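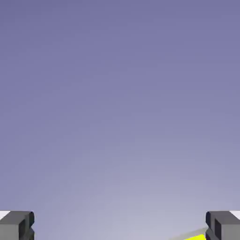
**Small manufacturers in Itmont ask for a second look at the parts tax**

The town budget for the coming year was read out on Tuesday evening, and the owners of the small shops along Pereyra Road came away with mixed feelings. They were glad to see money set aside for the road itself, which has been in poor shape since the December floods, but they had hoped for some word on the local tax on bought-in parts, and there was none.

Brenda Palma has run the Itmont Small Makers' League for a good many years now, and she has a way of thanking people before she disagrees with them. She thanked the council for the road money, and for keeping the water rate where it was, and then she got to the matter on everybody's mind. A shop that buys hinges, springs or castings from outside the county pays the parts tax when the goods come in. When the finished piece is sold, the shop can claim most of that money back, but the claims are slow, and the League says 74 of them are still waiting at the finance office.

"It's our own money, and we'd dearly like to have it working for us," she said. "You can't pay a welder with a claim form."

The League has 220 member firms, most of them with fewer than ten people on the payroll. It had asked for the tax to be dropped on any order under $530, a change it believes would clear away a great deal of paperwork for the shops and for the town clerks too, who (to be fair to them) have been just as worn down by it as anyone.

Wenceslao Bravo, whose family makes gate latches and window fittings at Zulley, said he had been waiting on one refund since before Christmas and had put off buying a new drill press until it comes. He was cheerful enough about it — he is a patient man — but he did say that two of his neighbors on the same row have started buying less stock and turning down the bigger orders.

Fidel Montecinos, who speaks for the finance office, said the delays were real and that he was sorry for them. A second clerk has been hired and will start work on the oldest claims first. As for the $530 limit, he said the council had read the League's letter with care and would take it up at the spring session, along with a similar request from the Dutska growers, who pay the same tax on crates and pallets.

The League will hold an open evening for members before then, with coffee and help filling out claim forms. Shop owners who have a refund outstanding are asked to bring their receipt numbers with them.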